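I've been swapping yarn by mail since November and it has completely eaten my evenings (and my sock drawer!). It started with one skein of gray wool I couldn't stand, which went off to a knitter over in Allier, and back came 200 grams of the softest moss green I've ever touched. Well, that was that! I've done six swaps now and I'm already planning a cardigan in the Sorov pattern, the one with the huge collar, even though it wants 308 stitches at the hem and I lose my place if the phone rings.

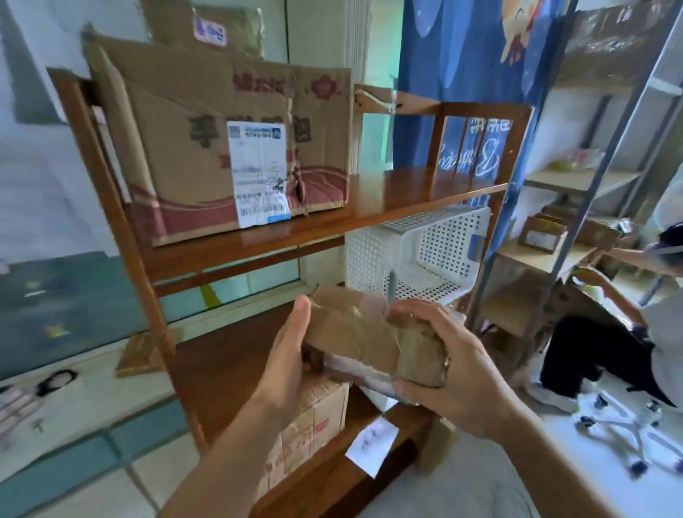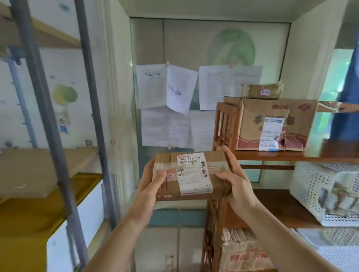
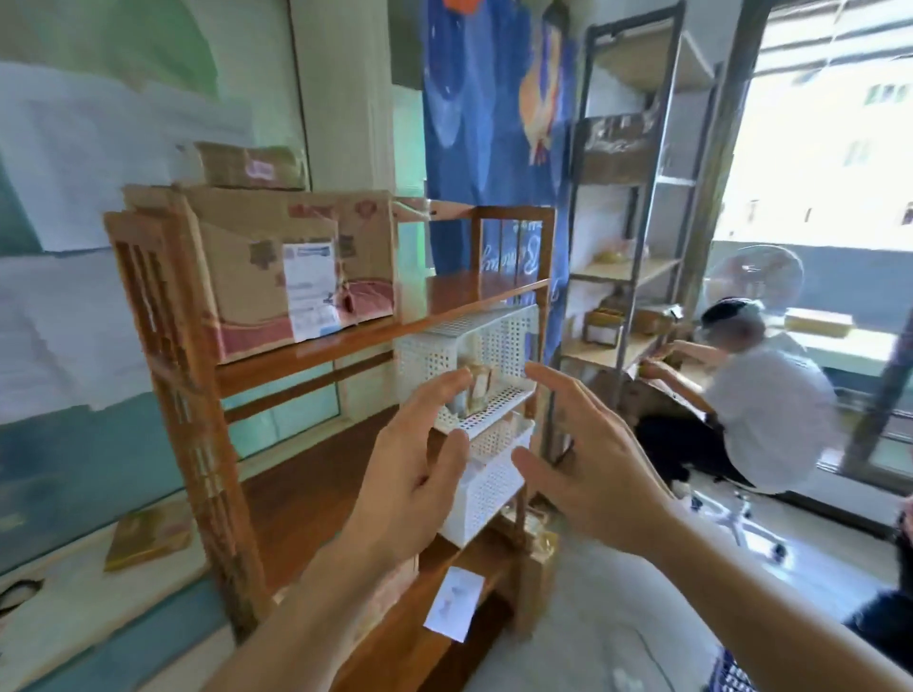 Parcels in the first two, shelves in the last.

My one rule is to agree on weight before color. I once traded for a gorgeous rust red from Vindov and it was practically thread – three strands held together and it still knit up like a curtain. Lovely curtain, though. If anybody has a spare ball of the Gavrilă oatmeal, any dye lot, please leave me a comment. I'm one sleeve short and it's getting chilly.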